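**Saturday, January 12, 2019 — Sovley hand tool, evaluation kit, second entry**

Work place: guest room at the Farnerthorpe flat.

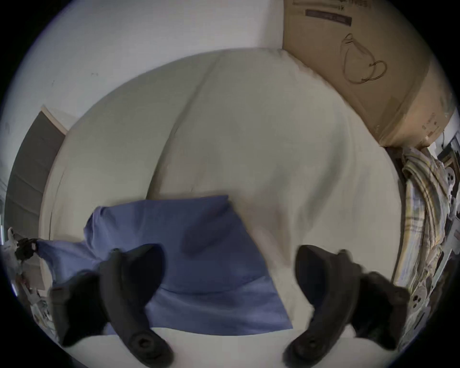 *Soft-looking fingers open over the blue cloth, on the white sheet.*

Purpose of the day: to decide if we keep the Sovley kit after the trial or send it back and continue with the Grolel one. The trial version has the curved black fingers. The Grolel has flat, hard fingers, and I know its behavior well from August, so I use it as the reference in my head.

Setup took longer than I wanted. The manual tells you to fix the finger pads before the camera ring, but with this order you cannot reach the last screw. I did the ring first and had no problem. I write it so that the next person doesn't lose the same half hour.

Opening is set to wide. With the small opening the fingers already touch the cloth when I come down from the top, and they push the folds flat before I can take them.

Test 1, pick from a ridge. I take the cloth where it is bunched, close, lift, hold, put down. 10 repetitions. All of them held. The grip is soft and I don't see marks on the cloth after. I am pleased with this.

Test 2, pick from a flat part. Same cloth, pulled smooth by hand before each try. 10 repetitions, 3 failed. In the failed ones the tips slide toward each other and close on nothing. If I press down a little more before closing, it is better, but then I am also taking the bed sheet two times. With the Grolel I remember more failures here, but I must look in the August pages and not trust my memory.

Test 3, pick by a corner. This is the one Bakhtiari asked for, because their customers fold things and folding starts from corners. I did not finish it. The broad ends of the fingers hide the corner from the camera at the last moment, so I was guessing. Maybe it needs a lower approach from the side. To repeat on a table, where I can go around.

Remarks on the picture from the camera:

- The lens is very wide. Everything near the rim is bent, and the bed looks like a hill. For the middle, where the cloth is, it doesn't disturb me.
- A white sheet and a white wall together are bright, and the fingers are black. The inside of the folds becomes quite dark. I would like to fix the exposure by hand, but I did not find this in the menu. Question for Sovley.
- The fingers throw a shadow on the cloth when they are above it. It is soft, but it moves with the tool. For the training people this should be noted.

Weight: my wrist was tired after the second test. The kit has a strap in the bag and I did not use it, my mistake.

Price, so it is in one place: the offer is for 2 tools together, with 160 spare finger pads. I think this is too many pads for us. I will ask if they sell it with fewer, and if the price goes down — the sales letter does not say.

Opinion for now: better than the Grolel on soft things, not proven on corners. I would not sign before Test 3 is complete.

To do:

- [ ] Repeat Test 3 on the table, approach from the side
- [ ] Copy the August numbers for flat picking next to Test 2
- [ ] Write to Sovley: exposure, order of screws in the manual, pads
- [ ] Try with the strap
- [x] Save today's recordings on the shared disk, folder "sovley_trial", not yet sorted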